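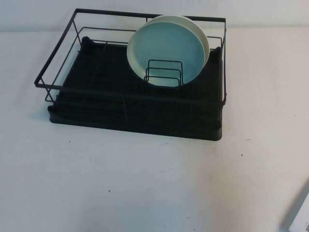 How long can cooked rice sit in the fridge before you have to toss it? Four days is where I stop, and only if it went in the fridge soon after cooking.

I get asked this a lot because I post so much fried rice, so here's a little rice thread for a Monday night. Grab a snack.

1/ I cook a big pot on Sunday. Two cups dry, rinsed until I get bored of rinsing. My neighbor Zewditu Negash rinses hers seven times and yes, hers is better than mine, I've made my peace with it.

2/ Spread it out on a sheet pan when it's done! A deep pot of rice stays warm forever in the middle and that's exactly what you don't want. Mine goes in the fridge inside the hour, in shallow containers, lids on once the steam quits.

3/ Day one rice is for eating plain with something saucy. Day two is fried rice day. It's dried out a bit, the grains come apart, it's great. Day three is soup. Day four is me standing at the counter eating it with butter and soy sauce at 10 pm.

4/ Reheating: splash of water, damp paper towel over the bowl, microwave until it's steaming all the way through. Once only. If I reheat it and don't finish it, it goes in the trash (hurts every time).

5/ Freezer people, you're right and I should listen to you. Flat bags, one portion each, almost 90 seconds in the microwave and you've got dinner. I did a whole batch in December and was still feeling smug about it weeks later.

6/ Somebody asked which rice. I buy the Lencho jasmine in the giant bag. Tried Skitley when the store was out and it went gummy on me, but Said El Khatib swears by it with less water so maybe that's a me problem.

7/ Smells sour or feels slimy? Out. Please don't taste it to check, I'm begging you. It can also be bad and smell fine, so write the day on the lid. Masking tape, marker, done.

8/ Okay, fried rice recipe tomorrow if I remember to buy scallions. Tell me what you put in yours, and if anyone says raisins I'm willing to hear you out.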